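Keeping the Paper: A Conversation on Binders, Clip Folders and the Shared Desk

Print this article | E-mail this article

Wotden, a translation and document services office with a branch in Bragança, still keeps a paper copy of every job it completes. The branch handles certificates, property deeds and school records, and many of its clients need a printed translation they can carry to a counter. For this issue of the bulletin, we spoke with the office's records coordinator on a Sunday, when the telephones are quiet and the filing is usually brought up to date.

The coordinator has held the position for 2 years. Before that, the work was divided among the translators, each of whom followed a different method.

"Some people filed by client name and some filed by language," the coordinator said. "One colleague filed by the month of delivery, so a client who came back for a second copy in December had to remember when the first one was collected. Clients do not remember that, and they should not have to."

The present system depends on two kinds of holder. Ring binders are used for records that will be consulted again. Clip folders are used for papers that are still moving between the translator, the reviser and the person who prepares the final copy. When a job is closed, its pages leave the clip folder, are punched, and go into a binder under the client number.

"The clip is for work that is not finished," the coordinator explained. "You can take a page out and put a corrected one in, and you have not damaged anything. Once a page has holes in it, I consider it a record. I ask people not to punch a page until the reviser has initialed it."

The desk used for this work stands in a corner of the office and is shared with whoever needs it that day. The coordinator prefers to sit with the binder directly in front and to open it fully before touching the pages. 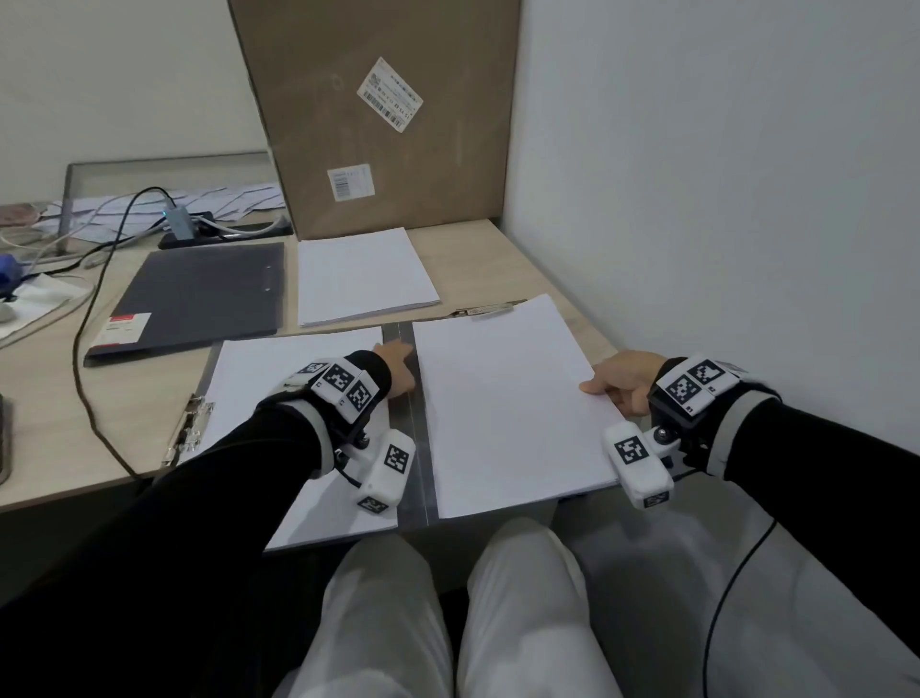 "People try to put a sheet in while the cover is half closed, and they tear the hole," the coordinator continued. "Lay the binder flat. Open the rings all the way. Put the sheet down over both posts together, and then look at the edge of the stack before you close anything. If one page is standing out, it will be bent by the end of the week."

Asked how much paper a single binder should hold, the coordinator gave a precise answer. The limit at Wotden is 250 sheets, although the binders will physically accept more. Above that number the pages no longer turn easily, and the rings begin to meet badly. A gap between the two halves of a ring is enough to catch a sheet each time it passes.

The branch currently has 147 binders in use. Each carries a number that is also entered in Lukska, the register where staff look up the location of a file. The coordinator was frank about the limits of the register.

"Lukska tells you which binder. It does not tell you that someone took the binder to their own desk on Thursday and put it under a coat. For that we have a sign-out sheet, and the sign-out sheet is only as good as the person holding the pen."

The regular review of binders takes up a good part of the coordinator's time. Pages are squared, duplicates are removed, and any sheet with a torn hole is reinforced or copied again. The review is done by hand, one binder at a time, with the loose paper for that binder kept in its own stack nearby. 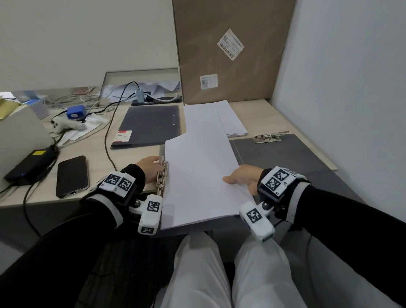

A ring binder and its paper at the corner desk, with a second dark gray folder along the wall.

We asked whether the desk itself had been arranged with this work in mind. The coordinator said that it had not, and that the arrangement had developed over time.

"It is a working desk. There are cables at the back of it, and other people's things come and go. I have one request, which is that the part in front of the chair should be left free. I need enough space to open a binder and put a second stack beside it. If I have that, I can manage with the rest."

The choice of dark gray for the holders was made by the main office, which buys its supplies through Sutora. The coordinator was not in favor of it at first and had asked for a different color for each language pair. The request was declined on grounds of cost. In practice, the coordinator said, labels have served the purpose well enough, provided that they are replaced when they begin to lift.

Clip folders receive less attention than binders in the written procedure, and the coordinator believes this should change. A folder that is filled past the reach of its clip will let the middle pages slide, and the reviser may then receive a document in the wrong order.

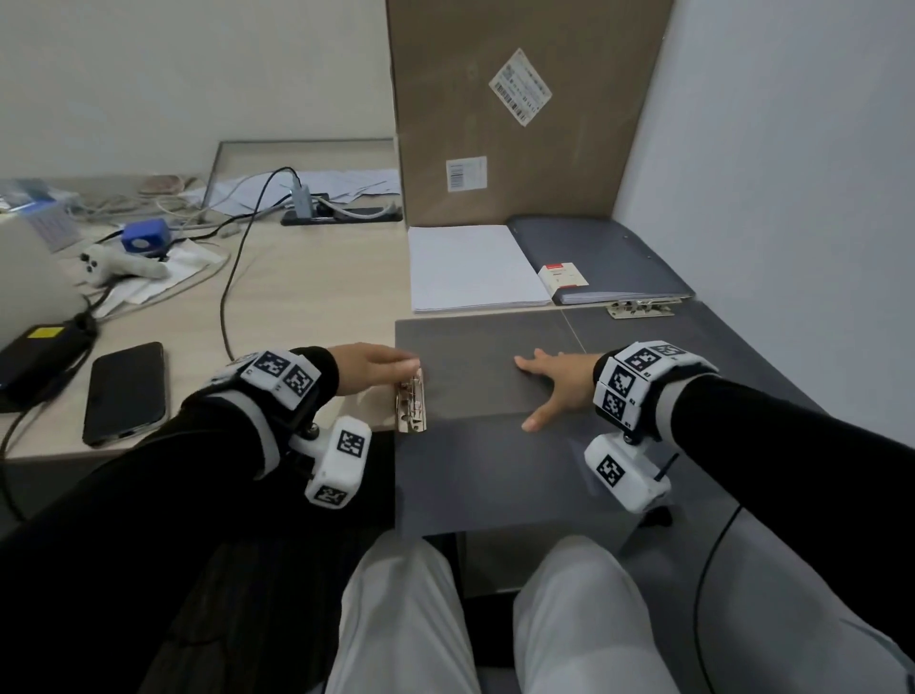 "I tell new staff to keep one hand flat on the folder when they work the clip," the coordinator said. "It is a strong spring. If you let it snap, you mark the top page, and the top page is often the one with the official stamp. Press, hold, let it down slowly. It takes a moment longer and I have never had a complaint about the moment."

The branch intends to revise its procedure before the next intake of staff. The new text will include a page on clip folders, a clearer rule on initialing, and a shorter sign-out sheet. The coordinator has also asked for a shelf within reach of the corner desk, so that binders waiting for review need not be carried from the other end of the room. A decision on the shelf has not yet been made.

2 comments | Share this article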